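I have lived two blocks from the old Pramwood building for most of my adult life, and until last week I had been inside it exactly once, to get out of the rain. So when word went around that the place was opening again as a clothing repair shop and swap room, I put on a shirt with a missing button and walked over to see what I could find out.

The short version, for those of you reading this on your phone in line somewhere: Pramwood Mending Room is open, it takes walk-ins in the afternoon, and it will fix almost anything made of cloth. There's a swap rack by the front windows where you can leave something decent and take something decent. Simple repairs cost $4. Bigger ones get a price before anyone picks up a needle, and you can say no and walk out with your ripped jacket and no hard feelings.

The long version is more fun, so stick with me if you've got a minute.

The woman behind it is Hanna Wróbel, who spent years doing alterations in the back of a bridal store and, by her own account, got very tired of satin. She told me she could hem a wedding dress in her sleep and that for a while she was pretty much doing that. What she wanted was work pants. Kids' coats. Couch cushions the dog got into. "I like things that people use up," she said, while turning my cuff inside out and frowning at it (the cuff, I should say, was fine, or I thought it was fine until she frowned).

She signed the lease in December, which if you remember last winter was not a great time to be in a building with that heating system. She and her cousin painted in their coats. The floor had to be sanded twice, and there was a leak over the back stairs that three different roofers explained three different ways. I asked which of them was right and she said she'd let me know after the next big storm!

If you're newer to the neighborhood, Pramwood was a furniture showroom before it was a carpet store, and before it was a whole lot of nothing. The name is still up there over the door in those tall tin letters. The first W--no, the only W, I went back and checked--leans a little to the left and always has. Hanna decided to keep the sign as it was. She priced a new one and then she priced leaving it alone, and I think most of us on the street are happy with how that math came out.

Inside, it's one big room and a smaller one behind it. The front is the counter, the swap rack and a long table where you can sit and do your own mending if you'd like to. Thread, needles and pins are free to use at the table. Patches you pay for out of a jar. The back room is for the machines and for anything waiting to be picked up, and it smells like steam and cotton, which took me straight back to my grandmother's apartment. I stood there longer than I needed to.

Now, the swap rack. I had questions about the swap rack, because I've seen a few of these start up with good intentions and end up as a pile of single socks. The rule is one thing in, one thing out, and it has to be clean and it has to be whole. If it isn't whole, it goes to the counter and you can pay to have it fixed first, or you can donate it for scrap. Scraps get sorted by weight and color and sold in bags for $2 to quilters and art teachers and whoever else wants them. I bought a bag. I don't quilt. It was all blues and grays and I couldn't leave it there.

A big part of the fabric on the shelves came from Sturnonell, the uniform supplier out past the rail yard that closed its cutting floor this spring. Hanna heard they were clearing out and drove over with a borrowed van, and she came back with 80 rolls of cloth, most of it the plain, tough stuff that uniforms are made of. It isn't pretty, she admits, but it'll make a pocket that outlives the pants. She has been selling it by the yard and also using it for the evening classes.

Oh, the classes! I almost left them out. There's a basic one, where you learn to sew on a button, fix a hem and close up a seam, and there's one called Sheets and Curtains for people who just moved into a place where nothing fits the windows. Each class runs 45 minutes, and Hanna is strict about that. She says everybody's hands get tired and their stitches go bad after that, and she'd prefer you come back another night. You don't need to bring a machine. You do need to bring the thing you want to work on, plus your reading glasses if you wear them (this was directed at me).

I sat in on the basic one. My hem was crooked. The man next to me, who drives a delivery route and had brought a canvas bag with a torn strap, did beautiful work on his first try and was very nice about mine. We had a good long talk about parking on Krajewska Street, a subject on which I have many opinions, and I'll spare you those until the city puts out its plan.

Speaking of Krajewska Street, the entrance is on that side, by the bus stop. The door facing the alley is for deliveries and it's locked. I tried it, so you don't have to. There's a ramp at the main door, and the restroom is on the ground floor in the back. Parking is what it always is around there, and if you can take the bus or walk, do that.

I also asked around a little to see what the neighbors think. The guy at the shoe counter next door is thrilled, because people keep coming in with boots under one arm and a coat under the other. The folks at Elarel, the coffee place on the corner, have had Hanna take in their aprons already, and they're letting her put a stack of class schedules by the register. One woman waiting for the bus told me she wished it had been a grocery store. I get that. I've wished for a grocery store there myself, every time I've carried a bag of potatoes up that hill. But a grocery store was never on offer, at least as far as I've been able to learn, and in the meantime her purse strap was hanging by a thread and she did go in and ask about it.
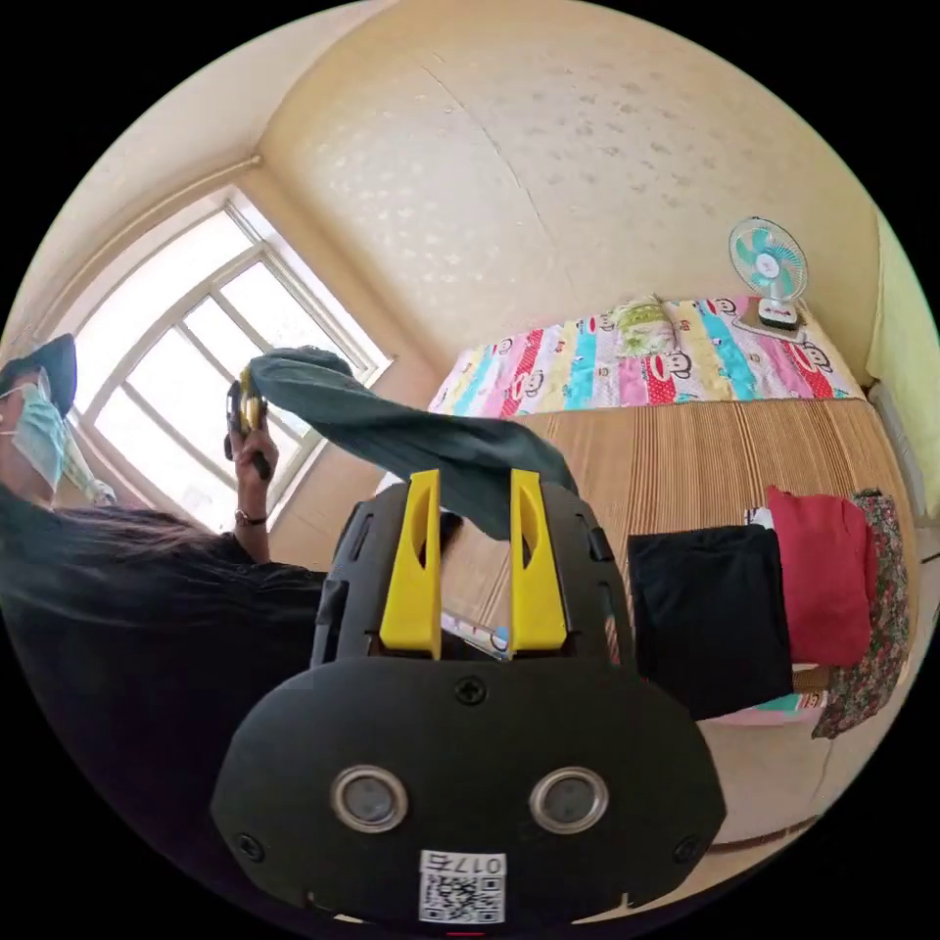
Handling a length of teal-green cloth.

I asked Hanna what people bring in the most, and I was sure she'd say jeans. It's zippers. Zippers on everything--tents, boots, pillow covers, a lunch bag that a kid refused to give up. She says a lot of zippers that look dead only need a new slider, and she keeps a drawer of them sorted by size. If the teeth are gone, that's a bigger job and you'll get a quote. Jeans come second, and after that it's winter coats, even in July, which I thought was odd until she pointed out that July is when people finally have time to do without them.

What she won't take: leather, fur, anything with a motor or a heating wire in it, and anything that hasn't been washed. She was very firm about the washing. There is a story behind it and she wouldn't tell me, and I've decided I'm okay with that.

As for money, I did ask, because I'm nosy and because I'd like the place to stick around. She says the repairs cover the rent if things stay as busy as they've been, the classes cover the lights, and the fabric is the part that lets her pay her cousin. She isn't looking for donations of cash. She could use hangers, the sturdy kind, and a second ironing board that doesn't squeak. If you have old buttons in a jar somewhere, bring those too. I brought mine, and then I spent a good part of an afternoon at the long table picking through them and remembering coats.

My shirt, by the way, has all its buttons now. The new one doesn't match, and I picked it out myself from the jar. It's dark green with a little rim on it, and so far one person has noticed and she liked it.

The Mending Room is closed in the mornings while Hanna works through the drop-offs from the day before. If you want a spot in a class, sign up on the sheet at the counter or at Elarel. The basic class was full when I left, but people do drop out, so put your name down anyway and she'll call you.

Posted 2022-07-26

Contact Us | Send a News Tip | Copyright 2022, all rights reserved | Back to Top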